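Table-Clearing Sessions: Call for Participants

Print this page | E-mail to a friend
37 shares | 2 comments

Do you like a good tidy? Are you the one who gets up after tea and starts putting the lids back on things? Then we would love to hear from you!

Standlow is looking for people to join our household sorting sessions in Blackburn this November. We are interested in the small, ordinary jumble that collects on a table at home - tubes, bottles, paper cups, snack bags, wrappers, sponges, boxes - and in how different people go about clearing it. Some start with the rubbish. Some line everything up first and decide later. Some go straight for whatever is biggest, and a few go round and round the same half-empty bag until the very end (we have a soft spot for them). All of these are welcome and we have no favourite method.

You don't need any experience. You don't need to be a tidy person either, and if your own kitchen table hasn't seen daylight for a month, please still get in touch. We'd be delighted to have you.
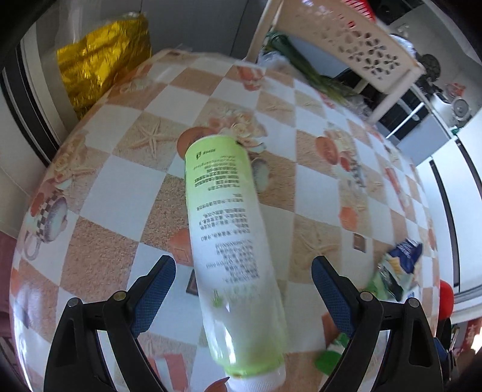 Squeeze tubes are trickier than they look, by the way. They roll, they slide on a plastic cloth, and people hold very firm views on whether they should be stood on their caps or laid flat. Bring your views with you! We have had lovely long conversations over less.

What you would be doing

Each session lasts two hours, with a proper break in the middle for a drink and a biscuit. You'll work at a table with one other person. We lay out a mixture of things from the kitchen, the bathroom and the snack cupboard, and the pair of you sort, move and put them away between you. Then the table is laid again with a different mixture and off you go once more. At the end we sit down together for a chat about what was easy, what was annoying and what you would have done differently.

You can stand or sit, whichever suits you, and you can stop for a rest whenever you like. Nothing is timed. If something lands on the floor, pick it up and carry on.

The table changes a good deal from one layout to the next. Many of the packets and bottles carry Chinese labels, and you don't need to be able to read them, though if you can, that's a bonus and your partner will probably be grateful. We like patterned tablecloths too, the busier the better, as so many real tables have one.

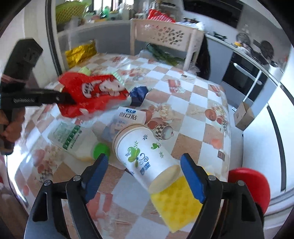
Paper cups and crinkly bags tend to cause the most discussion between partners. Is a cup on its side rubbish, or is somebody coming back for it? Does a sponge belong with the bottles? You and your partner will settle these things in your own way, and hearing how you got there is one of the nicest parts of the whole afternoon.

Who we are looking for

- Anyone aged 18 or over who can get to our room at Rorkgate
- People who are comfortable using both hands at table height for short spells
- People who can come to at least two sessions
- Pairs are very welcome (friends, neighbours, mother and daughter), but so are people on their own, and we will find you a partner

There are 14 places in this round. Each participant is offered up to 8 sessions across the month, starting at either 10am or 2pm. The 2pm ones fill up first, so do say if mornings are possible for you.

What you get

We pay £25 a session and refund your bus fare. Tea, coffee and squash are provided, and there is step-free access from the street and a toilet on the same floor.

How to take part

Send a short note to the Ballik desk at Standlow with your name, which times suit you and whether you are coming with someone. Please quote reference 246. A couple of lines is plenty - and do tell us what is on your kitchen table at the moment, as we really enjoy reading those!

Contact us | Privacy | © Standlow | Back to top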